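Making paneer at home, worth the bother?

nmrema_kitchen
Posts: 943

Okay I finally did it! After years of buying those vacuum packs that squeak when you bite them, I made paneer on Sunday and I am completely hooked. Two litres of full cream milk, lemon juice, a square of muslin and a heavy pot on top. It fried up golden and didn't fall apart in the spinach. Why did I wait so long??

Anyone else doing this regularly? I'd love to hear what acid you use. Mine had a faint lemon flavour, which I liked but my brother did not.

- Neema

curdsandwhey88
Posts: 88

White vinegar, every time. Mix it half and half with water and add it slowly with the heat off. Rinse the curds under the cold tap and you won't taste it at all.

Full cream is a must. I tried it with light milk once and got a sad little puck you could have resoled a boot with.

huanca_m
Posts: 2849

Going to disagree with curds on the vinegar. I find it gives a tighter, grainier curd however slowly you pour. Yoghurt is the way to go! A few big spoonfuls of plain yoghurt, whisked smooth, stirred in just as the milk comes up to the boil. You need more of it and you have to be patient, but the texture is so much softer. Great for crumbling into scrambled paneer with green chilli.

Don't tip out the whey either. I knead it into flatbread dough and cook rice in it.

Marisol

curdsandwhey88
Posts: 88

Softer, sure, but try cubing it and putting it on a skewer. Yours will be in the coals before the capsicum has any colour. I'll stick with vinegar for anything that goes near a barbecue.

huanca_m
Posts: 2849

Press it longer! Mine holds on a skewer just fine. Overnight in the fridge under a full tin of tomatoes.

tamworth_tess
Posts: 13

New here, hi all. Can I ask a dumb one about the cloth? I used a cheap cheesecloth and half my curds went straight down the sink, I could have cried. Do you fold it over or is there a better kind?

nmrema_kitchen
Posts: 943

Not dumb at all, Tess! The loose stuff from the supermarket is hopeless. Get a tight weave muslin, or a clean cotton tea towel that's never met fabric softener. Wet it and wring it out before you line the colander, then gather the corners and twist. I do all my draining and pressing on the white table by the window because there's more elbow room than at the sink.
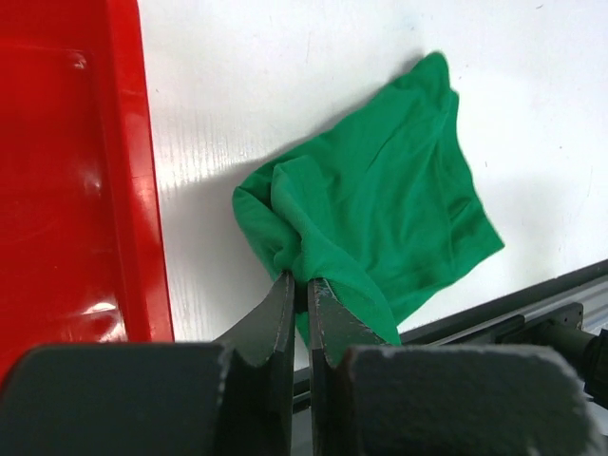
Afterwards rinse the cloth in cold water first, never hot, or the milk sets into the weave and you'll be picking at it for days. Then boil it for a few minutes and hang it in the sun. Mine has done heaps of batches and still smells of nothing.

Marisol, I'm trying the yoghurt next. Does it matter if it's Greek?

huanca_m
Posts: 2849

Greek is fine, just thin it with a splash of milk so it doesn't go in as lumps. Let us know how it turns out!

curdsandwhey88
Posts: 88

And then do one with vinegar, same milk, same weight on top, and report back. I know which one I'm backing.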